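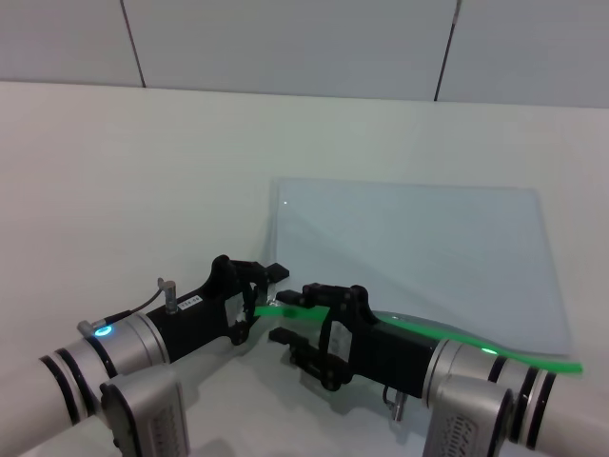
green strip, clear panel, white table. day whatever of booth prep

ok thread bc people keep asking how the Selham booth is coming along. short answer: slowly. long answer below

the booth is basically one long counter with clear panels standing up on it so you can see the goods from both sides. last year we had cardboard dividers. they sagged by lunch and I was propping them up with soup cans

so, panels. love them. hate them. every fingerprint shows. I have cleaned the same one so many times this morning that I've stopped seeing it, which is how you walk into a clear panel btw

the green is for the edges. I wanted something bright enough that a kid running past at hip height notices there's a thing there. tried white first. on a white table. yes I know

green came from the Fajardo end-of-roll bin and it curls like crazy. you lay it down straight, turn around, it's a banana again. if you have a trick for flattening flat strip that remembers being on a roll PLEASE reply

things I tried: heavy books overnight (ok for a bit, then curls), rolling it backward on a mailing tube (better), warm hair dryer (do not, it went wavy and I had to toss that piece)

mailing tube wins so far. roll it the wrong way, rubber band, leave it till after dinner

also start at a bottom corner. don't start at the top like I did on panel one, you end up with the join right at eye level and it's all anyone will look at

glue question from the replies: Stimus, the clear one in the skinny bottle. tiny dots, not a line. a line squishes out and then you're scraping goop off with an old library card

someone in Arnstead offered us a folding table for the second counter, taking it, thank you!! need to check the height against ours tho. last time they were an inch off and everything rolled downhill toward the cash box

white tabletop stays, no cloth this year. cloth looked nice in pictures and then somebody leaned on it and took half the candles with them

budget update since I promised: we're at $1,196 including the booth fee. I said I'd stop at a thousand. I say that every year

still to do: price cards, 200 of the little paper bags to stamp, find the extension cord, find the OTHER extension cord, labels for the soap shelf

11 days. its fine

edit to the hair dryer post, several of you say LOW heat plus a weight on top works. willing to test on a scrap, not on the good piece

also no I'm not doing green on the price cards too. ok maybe a thin line at the bottom. maybe

going to wipe the panels again and eat something. will post the corner once it's on straight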